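Notebook, Monday — bubble wrap, masks and the wait state
Cell 2, red walls

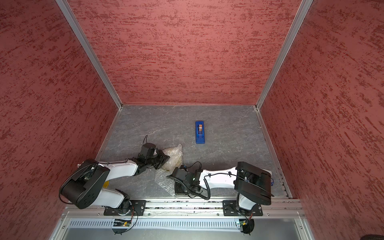
Tapley
Controls and perception, Illcombe workshop

Carrying on from the segmentation work. The aim today was to get the planner to stop treating clear wrap as floor. Set out two pieces of bubble wrap towards the front rail and the blue tape dispenser further back, then ran the packing sequence from the Flurik scripts with the left arm going first.

The crumpled piece is the easier of the two. It has a yellowish tint in places and enough height to give the mask something to hold on to. The flat piece is the problem. The floor has that white veining and the network sees it straight through the plastic, so the mask comes out as islands. On the old weights the largest island was often only a corner, and the grasp point went there.

Changes made before the first run:

Mask clean-up now joins islands closer than 18 pixels. It was 36, which glued the two pieces of wrap together whenever they lay near each other.

Grasp point is taken from the highest part of the depth patch when there is one, and from the middle of the mask when there isn't. Flat wrap nearly always ends up in the second case.

Retrained on the set with the extra clear plastic frames, 1,035 in all. Labels for the flat wrap are still poor. I drew a lot of them late in the day and the edges wander.

Ran 14 attempts on the crumpled piece with the left arm. The grasp point was sensible in all but one, where it landed on the shadow of the gripper. That one is a timing fault: the mask was taken after the arm had started down. The snapshot needs to be locked before the descent is sent, and at the moment it is only locked before the approach. Small fix, not done yet.

The right arm is meant to hold off near the flat piece until the left reports clear. It does, but the wait state in Nellov has no timeout, so if the left arm faults the right one sits there until the sequence is killed by hand. Added a timeout and a retreat move. The retreat goes up first and then back towards its own side. I had it going back first and the simulated path clipped the other wrist.

Tape dispenser: left alone on purpose. It is only there as something for the planner to avoid. The collision box for it is still too tall — it covers a good deal of empty air and pushes the carry path well over to one side. Someone should measure the dispenser again and put the real height in the config.

Red walls are fine for the colour threshold. No false masks on the darker flecks since the white balance was fixed. Do not turn auto exposure back on.

To do:
Lock snapshot before descent
Redo flat wrap labels
Dispenser height in config
Clean the grooves in the front rail, there is debris in them
Try the flat piece with the right arm once the labels are in

Weights and config are on the shared drive under illcombe/wrap. The old ones are still there, don't delete them.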